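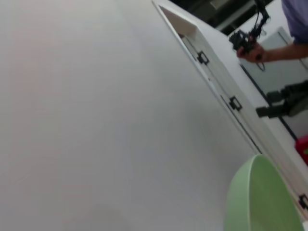 Home | Contents | Previous chapter | Next chapter | Glossary

Chapter 4: What a Safety Standard Can and Cannot Do

1st June, by the Dorketti course writers

Most books on this subject begin by telling the student that robots which share a bench with people are safe if they meet the standard. We would ask you to put that sentence to one side until you have read the chapter. A standard is a piece of writing. It was agreed by people who wanted different things, and it shows.

Take the word "collaborative". It is printed on sales sheets as if it were a property of the machine, like its weight. A slow arm with rounded joints may be gentle enough on its own. Give it a gripper with square metal fingers, or a knife to hold, and the arm has not changed at all but the risk has. What should be judged is the whole job: arm, tool, load, bench, and the person whose hands are near it. Many workplaces judge the arm and stop there.

The case we use in this chapter is a bench trial at Lukdale, a small firm that sorts and packs kitchen goods. The written risk assessment ran to 20 pages. Two of them dealt with the task, and the rest had been copied from the supplier, Sutow, whose own tests were done on a different bench with a different gripper. Every box was ticked. When our students asked where a worker's forearm would be while a bowl was being handed over, the paperwork had no answer -- it assumed that the worker stood still.

People do not stand still. They reach across, they steady things, they hold a tool in one hand and tidy with the other. After about 15 minutes of dull work they stop looking at the arm. None of this is misuse, although reports like to call it that. If a rule only works when everybody behaves as the rule writer pictured, it has described a better workplace and left the real one alone.

Speed limits deserve the same doubt. A limit tells you how fast the arm may go. It does not tell you whether a finger can be caught between the gripper and the edge of a tray, and a slow pinch is still a pinch. Stop buttons are worth having, but ask who can reach one with both hands full.

None of this is a reason to throw the standards out. Hinds, the second firm in this chapter, had no written rules to speak of, and its record was worse.

4.1 Before you read on

Choose a job you know well and write down where your hands go during it. Keep the list. You will need it in section 4.2, where we compare it with a supplier's checklist.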